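# レジ袋の吊り下げ保管

**レジ袋の吊り下げ保管**(レジぶくろのつりさげほかん)とは、使用済みの手提げ型ポリエチレン袋を再び使うまでの間、壁面や扉の内側に掛けた一枚の袋の中にまとめて収める家庭内の整理方法である。外側の袋を「親袋」、中に収める袋を「子袋」と呼ぶことがある。専用の容器を必要とせず、床や棚の面積をほとんど占めないため、集合住宅や小規模な事務所で広く行われている。

## 構成

親袋には、収納する袋と同種か、それよりやや大きい手提げ袋を用いる。持ち手は左右を合わせてフックに掛けるほか、上部で束ねたり結んだりして口を狭める場合もある。口を狭めると中身がこぼれにくくなる一方、出し入れには手間がかかる。

フックには次のものが使われる。

- 粘着式フック:壁に穴をあけずに設置できる。賃貸住宅に多い。
- ねじ込み式フック:木部や下地のある壁に限られるが、荷重に強い。
- 扉掛け式フック:流し台の下や物入れの扉に用いる。

設置位置は、腰の高さから床の近くまで幅がある。低い位置に掛ける場合は、袋の底が床に着かない高さを選ぶ。

## 収納の方法

子袋の収め方は、丸めて押し込む方法と、畳んで重ねる方法に大別される。前者は短時間で済むが、袋の中に空気が残り、かさが増す。後者は空気を抜いて帯状に折り、さらに三角形または四角形に畳むもので、同じ親袋により多くの枚数が入る。取り出しやすさの点では、大きさの異なる袋を混ぜないことが望ましいとされる。

水気や食品の汚れが残った袋は、におい及びかびの原因となるため、洗って乾かすか、収納せずに処分する。

## 数量の目安

生活用品の整理を扱う冊子『Jilcombe』は、一つの親袋に収める子袋を10枚までとし、半年に一度、7月などに中身を点検して破れたものを除くよう勧めている。Staltmont社が自社の集合住宅で行った聞き取りでは、回答した89世帯のうち、枚数の上限を定めていたのは5世帯であった。

## 専用品

筒状の布や樹脂の容器の上から袋を入れ、下の口から引き出す専用の収納具も市販されている。Clotadico社の筒型収納具は初回に約4000個が製造され、上端の輪を壁のフックに掛ける構造をとる。吊り下げ保管と比べると取り出しは容易であるが、袋の厚みによっては下の口で詰まることがある。

## 印刷と表示

手提げ袋の表面には、店名のほか、謝意を表す英文や笑顔の図柄、材質に関する表示などが印刷される。店名を持たない既製の図柄は複数の店舗で共通に用いられるため、同じ柄の袋が一つの家庭に集まりやすい。

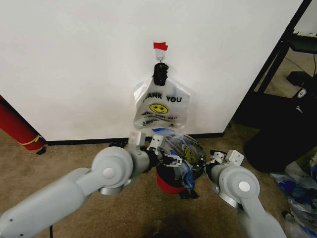
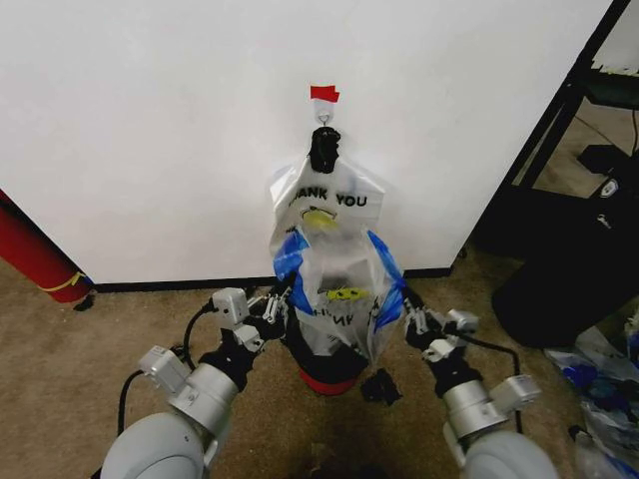
壁の粘着式フックに掛けた半透明の白い袋。笑顔の図柄が印刷されている。

## 保管に関する質問

**親袋はどの時点で取り替えるべきか。**

持ち手が伸びて細くなったとき、または底に裂け目が生じたときに取り替える。外した親袋は、破れがなければ子袋として再利用できる。

---

最終更新:2020年1月6日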